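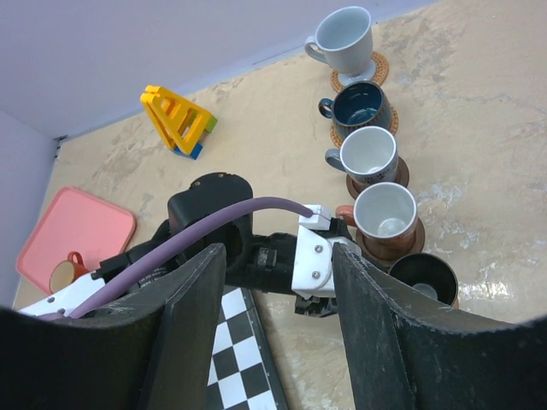 Re-zero the thing before you touch the cable, Tiwari wrote under our July piece, and then check the cable anyway, and if you still get drift go look at your fingers. Fair. We had it in the wrong order. The July piece said fingers first.

Keeping a two-arm table honest
August 2025
By the Turnis workshop desk
23 comments | 16 shares

So, the second go. The cell at Minach is a small one. Two arms, one tabletop, three walls, a lot of cups. It gets used hard and it gets looked after in short bursts between runs, usually by whoever is standing nearest with a hex key.

Morning routine first. Power off, both arms folded by hand to the rest position. Then power on, and listen. A joint that comes up with a tick is a joint somebody will be taking apart by lunch. No tick, carry on. Home the left, home the right, never both together. The crew learned that one the expensive way in their first month, when a bad zero on one side sent it across the table into the other.

Then the cables. Each wrist camera has its own line running back down the arm, and that line takes more abuse than any motor in the place. It needs slack at the wrist and slack at the elbow. Too tight and the connector works itself loose. Too much and it finds something to snag on. The house rule is to turn the wrist by hand, full travel one way and full travel the other, and watch the plug the whole time. If the plug moves, redo the clip. Clips get replaced every 400 hours whether they look tired or not. They're cheap. A dropped camera feed in the middle of a run is an afternoon.
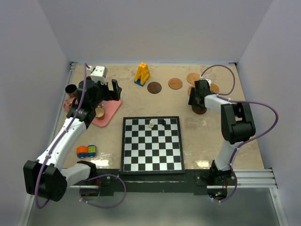

From the Turnis Bench & Upkeep Team

Base bolts next. Torque them, mark them with paint pen, torque them again after the first week. Minach had an arm creeping on its mount last winter and lost 18 days to it, on and off. Everybody blamed software. They retuned, reloaded, swapped a controller board, retuned again. One bolt. The paint mark had been a hair out of line the entire time and people walked past it.

The software side is Brokero, which most readers will know from bigger cells. It's fine. The logging is good, the calibration screen is a mess. You want the second tab, not the first, and you want to save before you hit apply becuase apply clears the offsets if the camera hiccups. Write the old offsets on paper. Yes, paper.

Calibration itself goes quick once the mechanical side is right. Checkerboard flat on the table, arms in the low pose, grab a set of views, move, grab again. Lighting matters more than the manual lets on. Glare on the tabletop will wash out a corner of the pattern and the solver will happily give you a number anyhow. A wrong one. Tilt the lamp, or pull the board out of the bright patch and start over.

Pick-and-hold check after that. One mug, one arm, then bring in the other. Go slow. Stoneware is a good test, it's heavier than it looks and the glaze is slick. What you are looking for is any twist as the fingers close. Twist means uneven wear, or a finger that went back on a touch crooked after cleaning.
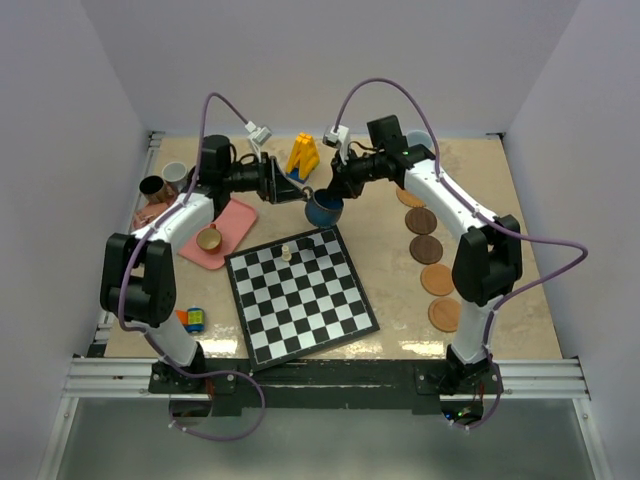 If it twists, take the finger off and put it on again before you order anything. Wipe the seat, start both screws by hand, snug them in turns. Most of the time that fixes it. When it doesn't, swap left finger for right if your model allows it and see wether the twist follows. If it follows, new finger. If it stays put, the trouble is up in the linkage and you are in for a longer evening.

Scratches alone are no reason to replace. Minach runs theirs scuffed and the grip is fine. A groove you can catch a nail in is another matter.

Last job, end of day. Arms to rest, power down, wipe the table, coil nothing. Coiling the cables tight for the night is how they get that kink by the base.

Spare parts list next issue, if we get to it.

Share this | 16 shares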